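Food storage container

A food storage container is a box, dish or jar with a lid, used for keeping food at home or for carrying it. Most are made of plastic, glass, metal or ceramic.

History

Before the refrigerator, households kept food in clay pots, crocks and tin boxes. Plastic boxes became common in the twentieth century. The historian Signe Lindholm writes that they changed the way families treated leftovers – food of yesterday could be put away and eaten at another meal.

Materials

Plastic is light and does not break easily, but it can take color and smell from food. Glass is heavier and keeps no smell. Ceramic dishes are often glazed inside, so that they are easier to wash.

Shapes

Square and rectangular containers use the space of a shelf better than round ones. Clear walls let the user see the contents without opening the lid. Open dishes are more usual for serving.

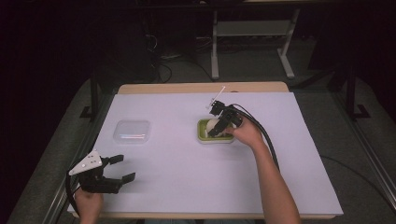 Care

Lids should be washed separately. A lid which has lost its form does not close well and should be replaced.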